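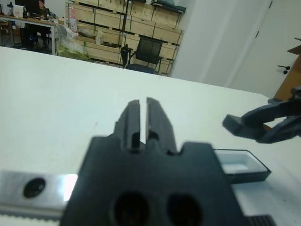
White tabletop, good bright light. My favorite combination.

Puzzle season again!

I know some people do jigsaws all year. My aunt does, she has one going in July with the fan blowing on it and a mug on every corner. But for me it starts in October, when it gets dark before supper and I stop pretending I'm going to go out and walk after I eat. I pulled the first box down last night and was still at it at a quarter to one in the morning, so I guess we're off.

I've been getting more puzzle questions in the comments than anything else lately (the soup people have gone very quiet, come back, soup people) so I thought I'd put down how I go about it these days, plus what I've been working on, plus a rant about sky.

First, the box I opened last night. It's a Sedard, 1,000 pieces, a harbor with a fish market along one side and a ridiculous number of striped awnings. I love Sedard. The cut is a little wild, you get pieces with three knobs on one side and pieces that look like somebody sneezed while drawing them, and I find that so much more fun than the very regular grid kind. With a regular cut you can fit a piece in the wrong place and not find out until an hour later when everything next to it is off by a hair. With a Sedard you pretty much know. It goes in and it sits there and you get that tiny soft click that I would honestly pay money for all by itself.

The awnings went fast. Red and white stripes, green and white stripes, one yellow one that I saved for last as a treat. I didn't do the edge first, which I realize is going to upset some of you.

So, about edges. I grew up in an edge house. You found the four corners, you lined up all the flat sides, you built the whole border, and only then were you allowed to touch the middle. My dad would slide a piece of middle right out of your hand if the border wasn't closed. And I did it that way for years without ever asking myself whether I liked it, and I don't! The border is often the dullest part of the picture. It's dark grass, it's more dark grass, it's the top of the sky. You spend your very first evening, when you're the most excited, on the part of the picture that has the least going on in it.

Now I start with whatever I liked on the box. If I bought it for the bakery window then I start with the bakery window. I still pull the edge pieces out as I see them and drop them in their own tray, and when I need a break from the good stuff I go do some border. It gets done. It usually gets done somewhere in the second or third evening and I hardly notice.

Sorting. I used to skip it and I was wrong. I sort everything now, the whole box, before I join two pieces. I put on a long podcast or some old radio drama and turn every piece face up and put them in trays by color or by what's on them. The trays are the lids of old shoe boxes and two baking sheets that warp in the oven and can't be trusted with cookies anymore. For the harbor I had awnings, water, boats, people and fish, brick, and then the one I always end up with, which I call "hm." Hm is for pieces that are brown and also kind of blue and could be a rope or a shadow or somebody's elbow. You go back to hm at the end and by then you know the picture so well that you recognize every one of them. "Oh, you're the gull's foot!" I say this out loud. I live alone, it's fine.

If you have a light-colored surface, sort on that. I had a dark wood table before and the brown and black pieces just sank into it, and I'd find them the next day sitting in plain view. Light table, light from the side, and you can see the shape of each knob so clearly. I moved my floor lamp to the left of the table a couple of years ago because I'm right-handed and my own arm was making a shadow over everything, and I felt like a genius for a week.

OK, the sky rant. I have a Liller that I've now started and put away twice. It's a lighthouse, it's gorgeous on the box, a tiny white lighthouse on a tiny green bump and all the rest of it is blue. Blue going to slightly lighter blue. I had 160 pieces of it together and every one of those was lighthouse, bump, or the line of foam at the bottom, and then I sat and looked at the rest and it was like looking at a paint store. I tried sorting by shape. This does work, if you have patience: you put all the two-knobs-across-from-each-other pieces in one bunch and all the two-knobs-next-to-each-other pieces in another and so on, and then for each gap you only have to try the bunch that could fit. I did a whole evening like that and placed nine. Nine!

My friend Corina Moldovan, who I met through this blog back when I only wrote about the garden, loves sky. She thinks it's restful. She wrote me a long email about it after my last puzzle post and I asked her if I could put some of it up, so this is Corina:

"You keep looking for the picture and there isn't one, so you get cross. I stop looking at the picture. I do sky the way I'd shell peas. I pick up one piece and I try it down the row and if it doesn't go I put it on the other side and pick up the next one. I don't hurry and I don't look at the clock. When I get up my shoulders are lower."

I want to be like this so much. I'm going to get the lighthouse out again after the harbor, and I'm going to try the pea method and I'll report back.

A few people asked where I get mine. New ones I mostly get as presents, because once your family finds out you like puzzles you will never be given anything else, which is great, keep them coming. Used ones I get at Nistor, the secondhand place in Standislow next to the laundromat. They have a whole wall of them at the back behind the lamps, and they tape the boxes shut and write on the tape if the person who brought it in said it was complete. I've found that the tape is usually right. I've had one come up short, a big 1,000-piece covered bridge, and it was missing one piece from the exact middle of the bridge. I finished it anyway and left it out for a week and every person who came to the house put their finger on the hole.

I don't mind a missing piece as much as I thought I would, by the way. It bothers me for a day. Then it's sort of the puzzle's own thing, like a chipped cup.

I did once make a replacement. I pressed a bit of wax paper over the gap and rubbed it with a pencil to get the outline, then cut the shape out of a cereal box with nail scissors, glued a layer of card behind it to get the thickness right, and painted it with the set my niece left here. It was a corner of a quilt in the picture so there was plenty of room for error. From the doorway it looked wonderful. From any closer it looked like a quilt that had been in an accident. I put it in the box with a note for the next person.

What else. Oh, moving them! I used to do my puzzles right on the kitchen table and then eat standing up at the counter for two weeks, which is no way to live. Now I work on a big sheet of foam board from the craft store. It slides under the sofa if I have people over. It bends if you pick it up from one end only, so pick it up from both sides, and please don't try to take it through a doorway while also holding a phone. That was the covered bridge too, come to think of it. That puzzle had a hard life.

And no, I don't glue them. I've been asked this a lot and I always feel a bit rude about it. I look at the thing for a few days, I run my hand over it (the best part! it's so smooth and bumpy!), I take one photo for my own folder, and then I break it up and it goes back in the box. My folder has 85 photos in it, and I could tell you what I was listening to for most of them. There's a carousel one that is entirely a murder trial in my head.

Breaking it up is fun too, and I feel like that gets left out. You fold it over on itself from the edge and it comes away in big floppy slabs. If I'm passing it on to someone I like, I crumble it all the way down. If it's going to my brother I crumble it extra.

I do want to try something with a different shape this winter. I've seen a round one, and I've seen those where the picture on the box isn't the picture you're making, it's what the people in the puzzle are looking at, and you have to work it out as you go. I think I'd be hopeless at that. I look at the box constantly. I have the box propped against the fruit bowl and I look at it about as often as I look at the pieces. But I'd like to try, so if anybody has one they're done with, I'll trade you the covered bridge, minus one piece, as described.

As for the harbor, tonight's plan is the water. There's a lot of it, but it has reflections all through it, awnings upside down and wobbly, so it's water with something to hold on to. I've got leftover chili and a new season of my show, and I've already found both pieces of the yellow awning's reflection, which were in hm.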